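Support > Medside cell > Tickets > Left gripper drops case on handover

Reported by: Ffion Wogan, Nisport
Status: open, waiting on Plullel

Left arm has started letting go of the charging case early during the earbud packing task. First noticed on Tuesday, just after the morning restart. The arm picks up normally, then the jaws open before the place command and the case falls on the table or the rim of the bin. Six drops in 50 cycles. Right arm is not affected. 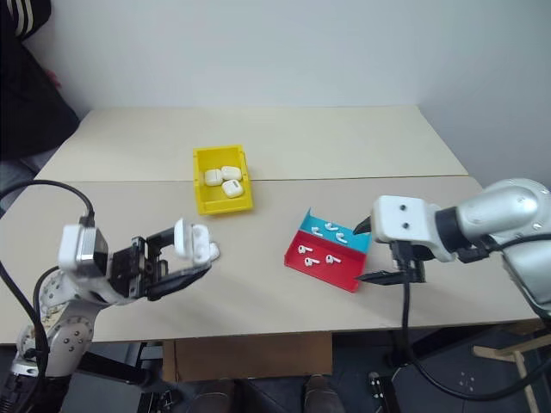

Left gripper holding a case, right gripper open over the earbud tray.

Checked so far:

- Grip force was at 80 per cent on both arms. No change made.
- Reseated the cable at the left wrist – two drops in the next 50 cycles, so better but not cured.
- Swapped finger pads. No difference.
- Log shows a short loss of gripper comms before each drop, then a reconnect. The jaws open on reconnect.

Hughes thinks the reconnect is sending the default open position. Can Plullel confirm, and say whether it can be set to hold instead? Left arm is locked out until we hear back, as hands go near the bin when it is changed over.

Contact the support desk | Back to top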